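Thursday, workshop notebook, early start

Radar mast first, because that is what everybody is going to ask me about at lunch. The Terkon unit is back up on the roof rack and it is holding its bearing. I left it sweeping overnight against the breakwater light and the two channel markers, and this morning all three were sitting where the chart says they should sit. Last week the outer marker wandered all over the place, which is no good at all when the whole point of the thing is to tell a patrol crew where a small wooden boat with no lights is.

For anyone picking this up cold (hi, Bautista), the job is the coastal watch trailer. The marine unit wants something they can tow out to a headland, switch on, and get a decent picture of what's coming in after dark. Small boats, low in the water, often overloaded, wood or fiberglass, hardly any metal. A big ship is easy. A sloop with its sail down is a rotten target, and in any kind of chop it comes and goes on the screen like a bad radio station.

What I changed:

- New mounting plate, thicker, with the slots drilled out so we can level it without shims. No more folded cardboard, please!
- Swapped the old power lead for the heavier one. The old one was getting warm and I didn't love it.
- Turned the sea clutter filter down two steps. More junk close in, but the small stuff further out stays on the screen longer.
- Wrote the settings on tape inside the lid. Do not peel off the tape.

The filter is the part I'm least sure of. Turn it up and the picture is lovely and clean and you lose exactly the boats you're looking for. Turn it down and the operator spends the night staring at waves. I-seul thinks we should save two presets, calm and rough, and let the crew flip between them. I'm coming around to that. I was holding out for one good setting, mostly out of stubbornness, and after last night I think there just isn't one.

Alarm logic next. The Dratum box that sits between the radar and the laptop will sound a buzzer when a track crosses a line you draw on the chart. Nice idea. The trouble is that it also buzzes for pelicans, for the ferry, and for every fisherman going home to Ellham with his supper. The night crew told us they'd unplugged the buzzer on the trial trailer inside the first couple of hours, and I can't blame them. So I've put in a hold: a track has to last 40 seconds before it counts. I tried 60 first and it was wonderfully quiet, but I worry that's too long for a fast boat close to the beach. Leaving it at 40 for now.

I also want the box to keep the track after the alarm clears. At the moment it throws it away, and if the boat drops out in the chop the duty officer has nothing to hand to the cutter except "it was sort of over there." The last heading and speed would be worth a lot more than that. It's a rescue thing as much as an enforcement thing, by the way. These boats go over. When one does, you want the last good position in writing, and you want it on the radio fast. I asked Dratum about it on the phone and got a friendly man who promised to ask somebody else. We'll see.

Battery test: started with the full set charged, everything on, laptop included, screen at half brightness. It ran through the night and was still going when I came in at ten to seven with my coffee. The meter says we put 420 watt-hours through it between midnight and then, and that's better than my sums. I'd like to do it again with the heater running, since nobody is going to sit in that trailer in February without one. (I know, I know, it's a warm coast. You try it at four in the morning with the door open.)

Paperwork, ugh. The handover sheet for the patrol people still talks about the old display, and the page on logging a contact is a mess. It has one box marked "details" and everybody fills it in differently. I'm splitting it up: time, bearing, range, heading, who was told and when. Shehata used a form like that on the harbor job and it worked fine, so I've borrowed the layout shamelessly. There's also a line at the bottom now for the people on board, if anyone can see them, with children separate. The crews asked for that one. The landing team needs to know how many blankets and how much water to send down to the dock, and at present they find out when the boat ties up. 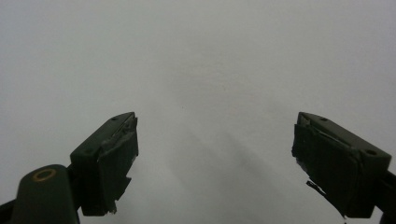 I-seul Wang read the draft form over my shoulder and said the time box should say local or UTC in big letters, as the cutter logs in one and the station logs in the other, and last month somebody spent half a shift looking for a boat that had been brought in hours before. Fair point, and slightly embarrassing that I'd missed it. It's in now, with a circle-one arrangement so it can't be skipped. She'd also like the form to fit on a single side so it can go on a clipboard in the wind. That means shrinking the notes space, and I'll fight her on that a little, but she's probably right.

Still to do:

- Second preset for rough water, then try it from the headland on a properly windy night.
- Heater run on the batteries.
- Chase Dratum about keeping dropped tracks. If there's no answer by next week I'll write something on the laptop side myself. It only has to save a text file.
- Check the trailer's tail lights, the left one is flickering again.
- Find the other mast pin. We own 2 and I can only find one, and I'm fairly sure it went home in someone's jacket.

Bautista, if you're in before me tomorrow, leave the radar running and please don't touch the gain. Copy the overnight log off the laptop before you shut the lid, it goes to sleep and drops the connection. The key for the roof hatch is on the hook by the sink.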